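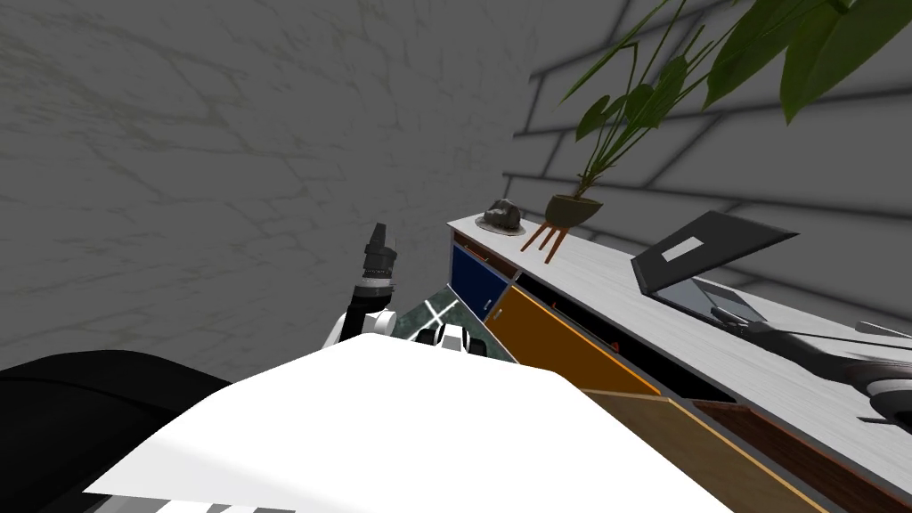

Die Toleranzangabe als Vertragsbestandteil

Wer in einem mittelständischen Betrieb Zeichnungen freigibt, kennt den Vorgang: Ein Maß ohne Toleranz geht in den Einkauf, der Lieferant fertigt nach Allgemeintoleranz, und am Wareneingang wird diskutiert, was gemeint war. Das gilt als Ärgernis des Alltags. Es handelt sich um einen Mangel in der Vertragsgestaltung, und er sollte auch so behandelt werden.

Eine technische Zeichnung ist kein Bild des gewünschten Teils. Sie ist eine Leistungsbeschreibung, die festlegt, welche Teile der Besteller annehmen muss und welche er zurückweisen darf. Diese Grenze wird durch Toleranzen gezogen. Das Nennmaß allein leistet das nicht, kein gefertigtes Teil erfüllt es exakt. Trotzdem wird in vielen Konstruktionsabteilungen das Nennmaß sorgfältig gerechnet und die Toleranz aus der Vorgängerzeichnung übernommen.

Am Standort Gekau habe ich mehrere Jahre lang Beanstandungen bearbeitet. Der größere Teil der strittigen Fälle hatte mit der Qualität der Fertigung nichts zu tun. Strittig war, ob eine Bohrungslage auf die Außenkante oder auf die Passfläche bezogen war, ob eine Ebenheit im gespannten oder im freien Zustand gelten sollte, ob die Beschichtung in der Maßangabe enthalten war. In allen diesen Fällen hatten beide Seiten eine vertretbare Lesart. Die Zeichnung hat das zugelassen.

Die übliche Reaktion ist eine Verschärfung. Nach einer Beanstandung wird das betroffene Maß enger toleriert, und das bleibt dann so. Eine Lagerbuchse, deren Außendurchmesser ursprünglich mit 100 Mikrometern Toleranz funktionierte, steht nach einigen Revisionen bei 12, ohne dass eine Rechnung dazu existiert. Der Lieferant kalkuliert einen Schleifvorgang ein, wo Drehen genügt hätte. Bezahlt wird das bei jedem Los, und in keiner Kostenstelle taucht es als Folge einer Zeichnungsänderung auf.
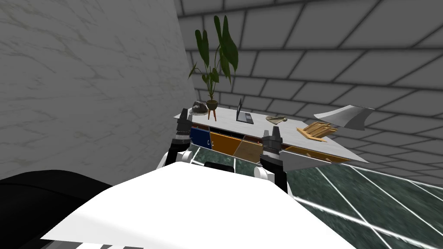
Ich halte die pauschale Verschärfung für den teuersten Fehler der Detailkonstruktion, teurer als die fehlende Angabe. Eine fehlende Angabe fällt irgendwann auf. Eine zu enge Angabe fällt nicht auf, solange geliefert wird. Sie verengt außerdem den Kreis der möglichen Lieferanten, und zwar gerade um jene, die ein Angebot nüchtern auf Machbarkeit prüfen und dann absagen. Übrig bleiben die sehr guten Betriebe und diejenigen, die die Zeichnung nicht gelesen haben.

Ein Beispiel aus der Beschaffung für die Baureihe Kavmont: Ein Distanzring war mit einer Parallelität von 2 Mikrometern angegeben. Bei einer Losgröße von 1.000 Stück hätte die Prüfung mehr gekostet als die Fertigung. Der Zulieferer Gauthier fragte vor Angebotsabgabe nach der Funktion. Der Ring lag gegen eine elastische Dichtung. Die Angabe stammte aus einer anderen Baugruppe, in der derselbe Ring gegen eine geschliffene Schulter lief, und war beim Kopieren des Modells mitgekommen. Die Korrektur dauerte einen Vormittag. Ohne die Rückfrage wäre die Angabe geblieben.

Gegen eine funktionsbezogene Tolerierung wird regelmäßig der Aufwand angeführt. Der Einwand ist berechtigt. Eine Toleranzkette sauber zu rechnen, Bezüge nach der Einbausituation festzulegen und das Prüfverfahren mitzudenken, kostet Stunden, die im Projektplan selten vorgesehen sind. Er trifft aber nur auf die Funktionsmaße zu. Bei einem durchschnittlichen Frästeil sind das wenige. Der Rest kann einer Allgemeintoleranz überlassen werden, sofern sie im Schriftfeld eindeutig genannt ist und der Betrieb bereit ist, Teile innerhalb dieser Grenze auch tatsächlich anzunehmen. An der zweiten Bedingung scheitert es häufiger als an der ersten.

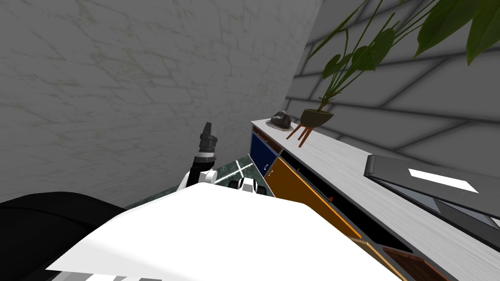
Schwieriger ist die Frage, wer die Toleranz verantwortet. In der Konstruktion wird sie eingetragen, in der Fertigung erreicht oder verfehlt, in der Messtechnik beurteilt und im Einkauf bezahlt. In dem Planungswerkzeug Drundia, mit dem wir die Freigaben verwaltet haben, gab es für jede Revision ein Pflichtfeld zur Begründung. Eingetragen wurde dort meist »Maß angepasst«. Das Feld war ausgefüllt, der Prozess formal eingehalten, die Information gleich null.

Mein Vorschlag ist bescheiden. Jede Toleranz, die enger ist als die im Schriftfeld genannte Allgemeintoleranz, erhält einen Verweis auf die Funktion, aus der sie folgt. Ein Satz in den Begleitunterlagen genügt, etwa »Pressitz zum Gehäuse« oder »Dichtfläche«. Lässt sich dieser Satz nicht schreiben, wird die Angabe gestrichen. Bei bestehenden Zeichnungen geschieht das mit der nächsten ohnehin fälligen Revision, eine Sonderaktion ist dafür nicht nötig.

Zu klären wäre noch der Umgang mit Altteilen im Ersatzteilgeschäft. Wird dort eine Toleranz gelockert, muss die Austauschbarkeit gegen alle gelieferten Stände geprüft werden, und diese Stände sind oft schlecht dokumentiert. Für solche Teile würde ich die bestehende Angabe vorerst stehen lassen und sie in den Begleitunterlagen als ungeprüft kennzeichnen.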